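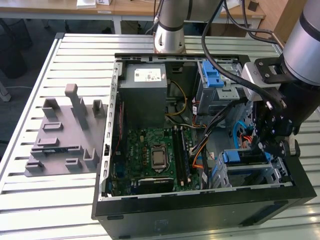 Wayne Garside wants to know why the cooling system list we put up in October stopped at the radiator cap, when half the leaks he has ever chased were at the heater end. Fair point! He also says a list is only as good as the notes people scribble next to it, and that he would rather read the notes. So this version has the heater end in it, and it has the notes too, mine mostly, with a few from readers.

Cooling System Inspection Checklist, With Comments
Updated 24th January

Use it on any liquid-cooled car or light truck. I did the whole thing last week on my old wagon out here in Ulloa and enjoyed every bit of it, including the part where I found a problem. Print it, keep it in the glove box, write on it. Mark each line OK, WATCH or FIX.

BEFORE YOU START

[ ] Engine fully cold. Overnight is best.
Comment: I know everybody says this. I'm saying it too. A hot system is under pressure and the cap is the only thing holding it back. If you drove to the store this morning, do the tires and wipers today and come back to this tomorrow.

[ ] Parked level, brake set, key out and in your pocket.
Comment: Electric fans can kick on by themselves with the engine off. Keep your fingers and sleeves out of the shroud.

[ ] Gloves, eye protection, flashlight, drain pan, rags.

[ ] Pets and kids somewhere else.
Comment: Most antifreeze is poisonous and some of it tastes sweet. Wipe up every drip, even the tiny ones, and don't leave the pan sitting out while you take a phone call.

RESERVOIR AND CAP

[ ] Level between the two marks when cold.
Comment: If it's low, write down how low and the mileage. A level that drops once after a coolant change is usually air working its way out. A level that keeps dropping is a leak, even if your driveway is spotless.

[ ] Color is clear and even, with no rust, no sludge and no oily film.
Comment: Please don't choose your coolant by color! I have seen green, orange, pink, blue and purple, and the dye tells you very little about what's in the additive package. Go by the spec in your owner's manual. If the film on top looks like a milkshake, stop here and get the head gasket and oil cooler checked before you drive anywhere.

[ ] Reservoir free of cracks, especially along the seam and around the hose nipple.

[ ] Cap seal soft and unbroken, spring moves freely, rating matches the manual.
Comment: This is my favorite line on the whole sheet. A cap is cheap, it takes a minute to swap, and a tired one will give you boil-over, collapsed hoses and a mystery low level all at once. Mine was marked WATCH last year. I should have marked it FIX.

FREEZE PROTECTION AND CONDITION

[ ] Freeze point tested with a refractometer or a good float tester.
Result: ______
Comment: Mine read 5 below on the first try and 26 below after the refill, and I did a little dance in the garage. Those are Fahrenheit. Rinse the glass and dry it between drops or you'll be reading your last sample.

[ ] Strip test for acidity and additive reserve.
Comment: I've been using Zumine strips from Drulta, the parts place out on the county road, and I like them a lot. Big pads, easy to match against the chart. Read them in daylight if you can. Garage lights turn everything a bit yellow.

[ ] Date and type of last coolant change written on a tag under the hood.
Comment: Masking tape works. So does a paint pen on the shroud. Whoever owns the car after you will be thrilled.

[ ] Mix is concentrate plus distilled water, or a premix used straight.
Comment: One reader topped off with premix, then added more water "to be safe," and ended up with slush in his overflow bottle. Premix already has its water in it. Check the jug every time, the labels look nearly the same.

HOSES AND CLAMPS

[ ] Upper and lower radiator hoses: squeeze along the full length.
Comment: You want firm with some give. Crunchy means the inside layer is breaking up. Mushy usually means oil has been getting to the rubber. Pay extra attention to the last inch at each end, and look underneath, where the drips collect and the flashlight never goes.

[ ] Clamps snug, not cutting into the hose, no white or green crust.
Comment: That crust is dried coolant. Clean it off with a damp rag, note the spot, and look again after a week of driving. If it's back, you have your leak. 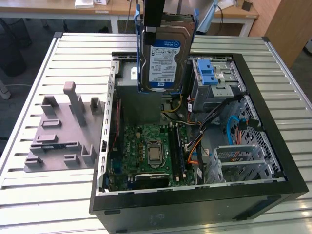

Spring clamps deserve a kind word while we're on the subject. People love to throw them out and put on worm-drive ones, and I did the same for years, but a good spring clamp keeps its grip as the hose shrinks in the cold. If yours still has its tension, put it back where it was. Just get the right pliers. They'll save your knuckles.

[ ] Heater hoses at the firewall: both ends, both hoses. (This one's for Wayne.)
Comment: Reach in and feel the back side. On my wagon the return hose had been rubbing on a bracket and had a groove worn in it that I couldn't see from the front at all. It held pressure fine. It would not have held pressure fine forever. Marked FIX, fixed the same afternoon.

[ ] Heater control valve, if fitted: dry, moves through its full travel.

[ ] Passenger side carpet dry, no sweet smell, no greasy haze inside the windshield.
Comment: Any of those points to the heater core. It's a miserable job on some cars and an easy one on others, so look up yours before you panic.

RADIATOR, FAN AND WATER PUMP

[ ] Fins mostly straight and clear of bugs, leaves and road fuzz.
Comment: Garden hose, gentle flow, from the engine side out if you can get in there. Leave the pressure washer alone. It will fold those fins flat faster than you can let go of the trigger.

[ ] Tank seams dry. Drain plug dry and closed finger tight.

[ ] Fan blades uncracked, shroud clips all in place.

[ ] Water pump weep hole: dry, no trail running down from it.
Comment: A faint stain is a WATCH. A wet trail is a FIX. Rock the pulley by hand as well, with the belt off if you're doing the belt anyway. There should be no wobble.

[ ] Belt free of cracks, glazing and coolant splash.

RUNNING CHECKS

[ ] Cap back on and seated. Tools out of the engine bay. Count your rags!

[ ] Start, idle, watch the gauge climb and settle.
Comment: Mine took 18 minutes to open the thermostat on a cold morning. Yours will be different, so time it once when everything is healthy and write it down. A much longer warm-up next winter will point you straight at a thermostat stuck open.

[ ] Heater blows hot and stays hot at idle.
Comment: Warm while driving and cool at the light is often low coolant or trapped air. Check your manual for the bleed procedure, because some engines have a bleed screw and some want the nose of the car up on ramps.

[ ] Fan cycles on and off.

[ ] Shut down, cool fully, recheck level, look under the car with the flashlight.

[ ] Old coolant in a sealed, labeled jug and off to the recycler.
Comment: Never the storm drain, never the lawn. Drulta takes it from customers, and a lot of parts stores and county sites do too, but call before you load it up.

MY RESULTS THIS TIME

Cap: FIX, replaced.
Heater return hose: FIX, replaced and rerouted clear of the bracket.
Weep hole: WATCH, faint stain, same size as in the fall.
Everything else OK.

If you run the list, send me your notes, and tell me what you drive. I especially want to hear from anyone with a rear heater, as those long hoses under the floor probably need a section of their own and I haven't owned one of those vans.

Shares 26 | Comments 9

Home | Checklists | Fluids | Cold Weather | Ask a Question

Recent posts
Brake Fluid: Reading the Strip and Trusting It
Clovarier Swap Meet: What I Brought Home
Power Steering Whine on Cold Mornings
Washer Fluid That Really Doesn't Freeze
Cooling System List, October Version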